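4.2 Helle Flächen als Ablageorte

Zu den schönsten Überraschungen der Auswertung gehört für uns, wie viel sich über eine helle, einfarbige Fläche sagen lässt. In der Planungsphase hatten wir sie kaum beachtet. Der Leitfaden des Projekts Flisent fragte nach Schubladen, Körben, Haken und Regalböden, also nach Orten, die schon durch ihre Form vorgeben, was dort hingehört. Erst in den Gesprächen in Avville kamen die Befragten immer wieder von selbst auf »das Helle« zurück: auf die Arbeitsplatte, den Esstisch, das breite Fensterbrett im Flur. Mwende Kombo hat diese Passagen früh markiert und daraus die Kategorie entwickelt, die wir im Folgenden vorstellen.

Das Material umfasst 1414 kodierte Aussagen aus 70 Haushalten in Avville und Olldale. Als helle Fläche gilt jede waagerechte Ablage, deren Grundton die Bewohnerinnen und Bewohner selbst als weiß, grauweiß oder cremefarben bezeichnen und die kein Muster trägt. Das Material (Holz, Stein, Kunststoff, lackiertes Metall) spielt für die Zuordnung keine Rolle. Diese Entscheidung hat uns lange beschäftigt, und wir halten sie inzwischen für einen echten Gewinn, denn in den Gesprächen wird das Material selten genannt, der Farbton dagegen fast immer. Gemusterte Flächen, etwa Terrazzo oder stark gemaserte Platten, bilden eine eigene Gruppe (Abschnitt 4.3).

Farbton und Gleichmäßigkeit werden dabei getrennt kodiert. Wie beides zusammenkommen kann, lässt sich an Abbildung 3 gut nachvollziehen: Der Grund ist blass grauweiß und glatt, ohne erkennbare Zeichnung, und dunkle Gegenstände setzen sich auch bei gedämpftem Licht deutlich von ihm ab. Diese Kombination trägt im Kodierbuch das Kürzel HG (hell, gleichmäßig). Sie liefert den Bezugspunkt, von dem aus wir die übrigen Abstufungen beschreiben.
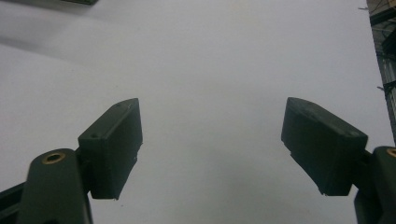 Für das Aufräumen ist der Kontrast von erheblicher Bedeutung. Auf einer HG-Fläche fällt ein einzelner dunkler Gegenstand sofort ins Auge, und die Befragten schildern erstaunlich genau, was das mit ihnen macht. Eine Bewohnerin aus Olldale erzählt, sie könne an einem schwarzen Schlüsselbund auf der weißen Platte »nicht vorbeigehen, ohne ihn mitzunehmen«. Derselbe Schlüsselbund liege auf der dunklen Kommode im Schlafzimmer manchmal tagelang. Solche Gegenüberstellungen innerhalb eines Haushalts sind ein Glücksfall für die Analyse! Vorlieben, Haushaltsgröße und Tagesablauf bleiben gleich, nur die Unterlage wechselt.

Insgesamt ließen sich 99 Aussagen finden, in denen ein Haushalt von sich aus eine helle mit einer dunklen Ablage vergleicht. In den meisten davon wird die helle Fläche häufiger geräumt. Spannend wird es bei den Ausnahmen. In 9 Haushalten gilt gerade die helle Fläche als der Ort, an dem alles liegen darf, weil man dort alles wiederfindet: die Lesebrille, das Ladekabel, den Einkaufszettel, die kleinen Schrauben vom Kinderbett. Shamim Rind schlägt dafür den Begriff der Suchfläche vor. Wir übernehmen ihn gern, zumal er eine Praxis benennt, die in der Literatur zur häuslichen Ordnung bisher unter »Unordnung« verbucht wird und dabei sehr viel Überlegung verrät.

Zwischen Räumfläche und Suchfläche gibt es Übergänge, die oft am Licht hängen. Mehrere Befragte berichten, dass sie abends, bei schwacher Beleuchtung, anders mit ihrer Arbeitsplatte umgehen als am Morgen. Krümel und Wasserflecken verschwinden für sie in der Dämmerung, dunkle Dinge mit klarem Umriss bleiben sichtbar und werden noch weggestellt. Das feuchte Tuch kommt dann erst am nächsten Tag zum Einsatz. Wegräumen und Abwischen, in Ratgebern meist als ein Arbeitsgang behandelt, fallen im Alltag dieser Haushalte also auseinander, und das nach einer durchaus verständlichen Logik.

Unsere Zuordnung hat Grenzen. Die Farbangaben stammen aus den Gesprächen und wurden nicht gemessen; was der eine grauweiß nennt, heißt beim anderen silbern. Auch haben wir die Beleuchtung nur dort erfasst, wo sie zur Sprache kam. Beides soll in der zweiten Erhebung, die im Januar beginnt, mit einer Farbkarte und einem kurzen Lichtprotokoll nachgeholt werden. Auf die Ergebnisse zu den Suchflächen freuen wir uns besonders.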